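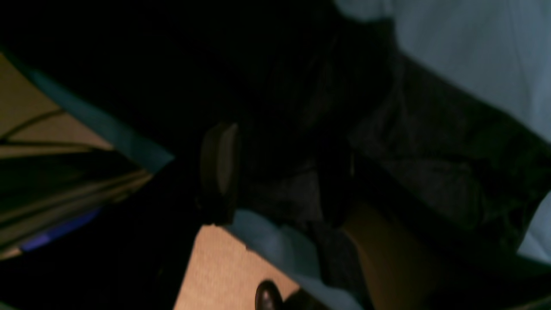

Black, pale blue and a strip of teal.

Kikitz Folding Sheet in teal, one month in

I bought this in October after a long summer of folding laundry on the bed and getting a sore back for my trouble. Sodemport had it in the window of their Sturley store, and I walked past it twice before I gave in (my sister would tell you that's quick for me). It's a very simple thing, a plain sheet meant to go over a table so you have a clean, smooth place to fold. Mine is the large one, style number 2659, in teal. They also do a sand color and a white, but I wash a lot of dark clothes and wanted something I could see them against without showing every bit of lint.

Let me say first that I love the color. It's a proper blue-green, cheerful without shouting, and black pants look very crisp laid out on it. That matters more than I expected! On my old brown blanket I could never find the hem of anything dark, and I'd end up with one leg folded over itself and have to start again.

Now for the part I wish the package had been clearer about. The sheet has no elastic and no ties, so by itself it slides. The first evening I had half of it in my lap by the time I got to the towels. You need clamps, and they're sold separately, so do put that in your budget. I use spring clamps from the garage, the kind with orange on them, and once they're on the edge the whole thing stays where you put it. I smooth it out from the middle, clamp the corners, and let the front hang over the edge of the table.

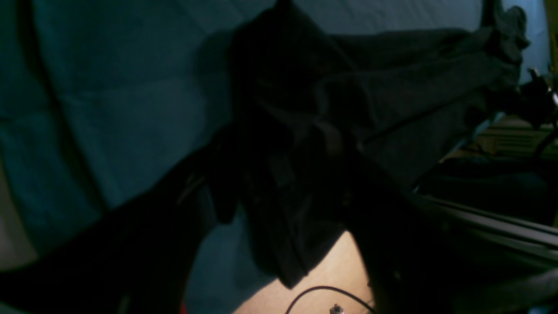 Black cloth in heavy folds, with teal to the left.

Black pants are my real test for any folding surface. They come out of the basket in a heap, they hide their own seams, and they hold on to every wrinkle. With the sheet clamped I can lay a pair down lengthwise, run my hand along from the waist, and pull a bunched place flat without the cover coming along with it. Then it's leg over leg, a fold in thirds, and on to the pile. I wouldn't say I've gotten faster, but the piles are neater and they fit the drawer.

A few grumbles. It keeps its own creases from the package, and two washes and a warm iron haven't taken them all out — you can still see faint lines running across it if the light is low. They don't get in the way of folding, but if you're fussy you'll notice. The label says it's good for up to 50 washes, and I can't speak to that yet. I also tried it over my neighbor's Wumbei table, which is rounder than mine, and the corners hung down in a silly way and there was no good place to clamp. A straight-sided table is what you want.

Would I buy it again? Yes, and I'd get the same color. I'm taking off one star for the creases and for the clamps not being in the package, so four out of five from me.

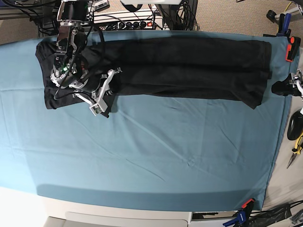 Another buyer, commenting under my first short review of the sheet, says hers creased just as badly until she started rolling it around a cardboard tube between uses, and that for black pants she turns each pair inside out first so the lint ends up on the wrong side. She gave it five stars and thinks I'm being hard on it over the clamps. Maybe so. I have a wrapping paper tube in the closet and I'm going to try the rolling this week.

Updated November 2025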